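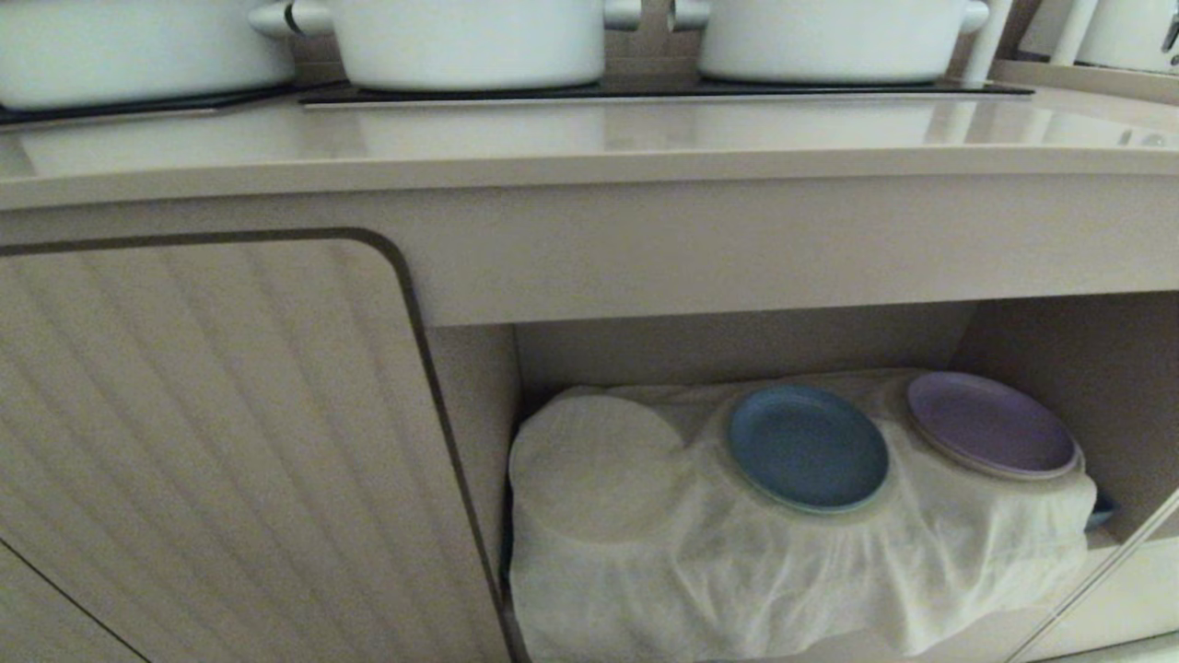

Why did the arm stop halfway into the cabinet and report a collision? The wrist force limit was set too low for lifting a stack, so the weight of the plates was read as contact with the cabinet.

Walwood kitchen project, student report, section 3: The failed unloading runs

Our task was to have the robot take covered plates out of a low compartment and put them on the counter. In April it could do this with single plates on an open shelf. When we moved to the cabinet in the Stolberg kitchen, 4 of the first 10 runs ended in a protective stop.

We first blamed the cloth. It is thin and it wrinkles, and the depth readings on it were noisy. With plates in white, blue and lavender, the planner found the blue and lavender ones much more easily than the white one next to the fabric. That is a real problem, but the logs showed the stops came after the grasp, during the lift.

The limit had been copied from the single-plate setup. We raised it and slowed the lift to some 170 mm per second. The false stops went away.

The change caused a second fault. On one run the gripper caught a fold of the cover and kept pulling, and the new limit let it drag two plates toward the opening before one of us hit the stop button. Nothing broke. After that we added a separate check on sideways force, and we do not run the cabinet task without a person at the button.

We have not tested with the cooktop on, and the lab rules do not allow it.

Related reports
Traslow gripper: pad wear after one semester
Sarkar planner, notes on reaching into low cabinets
Walwood project, section 2: Shelf tests
Stop button wiring and checks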